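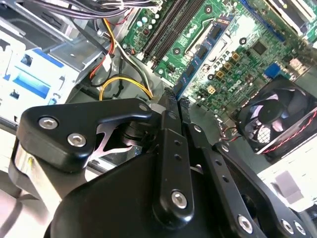 A **motherboard** is the main circuit board of a desktop computer. It holds the processor and the memory, and it gives the other parts a common set of connections for data and power. In a tower case the board is fixed to a metal tray, usually on short threaded posts called standoffs that keep the solder side from touching the case.

## Layout

The board is a sheet of glass fiber and resin with layers of copper inside. A thin coating called solder mask protects the outer copper. Green was the usual color for many years, and white printing on top of it marks outlines and part numbers.

Memory slots are long and narrow, and on most desktop boards they have a latch at one or both ends. They normally stand side by side near the processor. Expansion slots are used for sound, network and graphics cards. Makers have often molded them in colors such as blue, white or black, but the color alone does not identify the type of slot - the length and the position of the key do.

## Capacitors

Electrolytic capacitors are small upright cylinders, often with a silver top. They smooth the power supplied to the chips. A failed one may bulge at the top or leak at the base. Replacement parts should match the original capacitance and have a voltage rating at least as high.

## Cooling

A case fan moves air across the board and out of the case. Two-wire fans have a red lead for power and a black lead for ground, and run without reporting their speed. A third wire carries a speed signal. Leads are sometimes twisted together to keep them tidy and away from the blades.

## Removal and reuse

Before a board is taken out, the power cord is unplugged and all cards, memory and cables are removed. The screws are then undone and the board is lifted clear of the rear panel.

The repair workshop at Ustmont, started by Baltasar Salinas and Mei-kuen Chien, sorted 715 used boards in its first year and returned 657 of them to working computers. Its parts list, kept by Chia-hao Mak, files boards by processor socket and then by memory type.

## See also

- Computer case
- Expansion card
- Power supply unit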